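Sorting packaged goods on a cloth-covered kitchen counter: how should mixed packets be grouped?
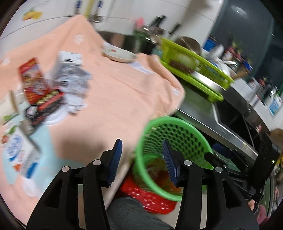
Packets and a carton set out on the peach cloth, with the bowl toward the far edge.

Asked by Idris Morris in Kitchen and Pantry

I am responsible for the shared kitchen on the second floor of a residence in Cumance. In August the residence office asked each floor to adopt a written procedure for putting away dry and packaged groceries. Our procedure at present consists of one sentence, "Items are to be placed on the cloth and then stored," and residents interpret it in different ways.

The usual practice is to empty the bags onto the left side of the cloth and sort from there. Packets end up lying across one another, and the carton is commonly set down at an angle wherever there is room. Our cupboard has two usable shelves, each 86 cm wide and 40 cm deep. I would appreciate guidance on the following points:

- Should goods be grouped by type of food or by type of packaging?
- Is it acceptable to leave dishes on the cloth while sorting takes place?
- Should the cloth remain in place at all? It is a printed cloth and residents are fond of it.

We have previously used the Naltari shelf labels, which did not adhere well to the cupboard edge.

2 answers

Answer by Américo Tavares
Accepted by the person who asked

I would recommend grouping by type of packaging first and by food second. Soft packets and rigid cartons behave differently on a shelf, and a flat packet placed under a carton is seldom found again until it has expired.

The procedure used in our building is as follows.

1. Clear all bowls, plates and lids from the cloth before any groceries are brought to it. Dishes left in place tend to become covered by packages.
2. Lay soft packets side by side, printed face up. They should not overlap. Check the date on each.
3. Stand cartons upright at the back of the cloth in a single row.
4. Place any opened package in a lidded container immediately. Write the opening date on the container.
5. Move the cartons to the shelf first, then stand the packets in a shallow tray in front of them.

With a shelf depth of 40 cm you should have space for one row of cartons and one tray. If your cartons are unusually deep, turn them so that the narrow side faces outward. The tray should be removable. Ours is a plain Lobo tray and it has served adequately for two years.

Regarding the cloth, I see no objection to keeping it, provided that it lies flat and is washed at a fixed interval. A cloth pushed up against the wall collects crumbs in the folds. Fold the surplus under at the wall side and smooth it before use.

Regarding the labels, wipe the cupboard edge with a mild detergent solution and allow it to dry fully before applying them. This resolved the matter for us.

Comment from Idris Morris: Thank you. Steps 1 and 2 will be added to our notice. Would you store noodles with the packets or separately?

Comment from Américo Tavares: With the packets, if the wrapper is soft.

Answer by Jostesness

Just get a bigger cupboard. Also we took our cloth off and do it on the bare counter, easier to wipe. Cannot advise on labels.

139 people found this page helpful
3 shares | 2 comments

Related questions
Removing oil marks from a printed tablecloth
How long may an opened packet of dried noodles be kept?
Shelf trays for narrow cupboards
Wording for a notice in a shared kitchen
Storing bowls without a dish rack

Contact the moderators | Terms of use | Back to top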